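Oltedo workshop group completes two-arm dressing bench

15 Nov 2023 | Workshop news

Members of the Drerow shared workshop in Oltedo have finished the mechanical build of a two-arm bench for handling clothes and soft goods. The bench, named Woo after the street the workshop stands on, has moved out of the assembly area and is now used for practice runs in the back bay.

The project started in February as a folding table for towels. The group dropped that plan after the first tests and turned to a harder task: getting a garment onto and off a padded body form. Cloth on a flat surface can be handled with one arm and a good deal of patience. A sleeve has to be held open at one point while the form or the fabric is moved at another, and this called for a second arm.

Both arms are carried on a single aluminum rail along the front edge of the table. Each base plate has a round knob on it. Mounting the two arms on one rail keeps them in line with each other, and the distance between them can be measured once and entered in the control program as a fixed value. Earlier the arms stood on separate brackets, and the offset had to be checked again each time the table was moved.

The table is closed in by plain walls on three sides. The front is left open for the arms and for the person setting up the work.

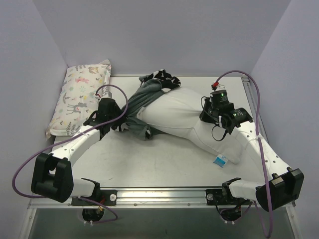 The Woo bench with a padded form, a dark gray garment and a printed pillow on the table.

Cable routing took more time than any other part of the build. The first set of cables was tied close to the links and pulled at the connectors when an arm reached across the table. The present purple cables run in wide loops outside the arms. The loops take up room at the sides, but the group reports no connector faults since the change. The electronic modules hang under the bases, below the rail.

Practice runs are done by remote operation, with one person driving both arms. The group has logged 236 runs so far, of which 40 were stopped early. Most of the stopped runs ended with the garment caught under the form, where neither gripper could reach it. Runs are limited to 30 seconds per grasp attempt, after which the operator must back off and start the approach again. The limit was set to keep motor temperatures down and will be reviewed.

Parts for the bench cost $456, not counting the arms, which the workshop already had. The largest single item was the rail. The table legs and walls were made from stock on hand.

The control program is a modified version of Cernument, the motion package the workshop wrote for its pen plotter. It now handles two arms on a shared clock, with a software stop that holds both if either one reports a fault. Collision checking between the arms is limited to a simple keep-out zone down the middle of the table. The zone can be switched off for tasks where the grippers need to meet, and in that case the speed is capped.

Work still open includes a better fingertip surface for thin knits, a holder for the form so that it does not slide under load, and strain relief at the gripper end of the cables. Drawings and the parts list are in the workshop's shared folder under Woo, revision C. Members who want time on the bench should complete the arm safety sheet first and book through the usual calendar.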